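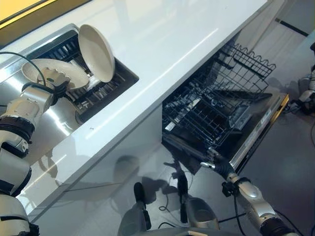 Start with the plates and leave the cups for later, Chidubem Effiong wrote after the first week of recording with the Skuno kit, and we've built this section on that advice. Plates are flat, stiff and forgiving, and a new operator can have a decent set of examples by Friday afternoon if the station is laid out well.

4. Recording your first dish task

This is the fun part! By now you have both arms homed and the Nemel recorder talking to the head camera. What you'll do next is drive the robot through the same small job many times over, a little differently each time, and let the recorder save every try as an episode.

4.1 Before you record

1. Lower the dishwasher door all the way and pull the upper rack out until it stops.
2. Set the dish rack in the sink and place 2 plates in it. Vary how they lean.
3. Route the arm cables so they have slack at full reach. Lift each arm by hand and watch the cable as it moves.
4. Open the Osness panel and check that both grippers report a position. If one reads blank, reseat its connector and home that arm again.
5. Look at the head camera view. You want the sink and the rack both in sight, with the grippers free to move between them.

CAUTION: Keep hands and feet clear of both arms whenever the drive light is on. Press the stop button before you reach in to move a plate.

Note: Glossy counters and cabinet fronts throw back a lot of light. Don't cover them up. Reflections are part of real kitchens, and a model that has seen plenty of them will do better in the next one. Do turn down any lamp that washes out the plate you're trying to grip.

4.2 Recording an episode

1. Bring both arms to the ready pose and press Record. Wait for the tone.
2. Move the left gripper to the rim of a plate and close it slowly. Stop closing as soon as the plate moves with the hand.
3. Lift straight up until the plate clears the rack, then carry it toward the dishwasher.
4. Use the right arm to steady the dishwasher rack if it rolls.
5. Lower the plate between the tines, open the gripper and back away before you turn the wrist.
6. Press Stop, then mark the episode Good, Recovered or Failed.

A relaxed episode takes some 30 seconds. Don't chase speed -- smooth moves teach the model far more than fast ones, and your shoulders will thank you too.

Note: "Recovered" is for episodes where you missed a grip and fixed it. Please keep these! They're wonderful training material, and the Guillot trainer gives them their own folder.

4.3 How many is enough

Plan on 200 episodes for the first training run. Move the plates after each one, and swap operators at the halfway point if you can. You can start a trial run at 75 to catch labeling mistakes early -- the arm will look clumsy at that stage, but you'll already see it heading for the right rim, and that's a great moment.

CAUTION: Never run a trial model with the speed limit switched off. See section 6 for the limit settings.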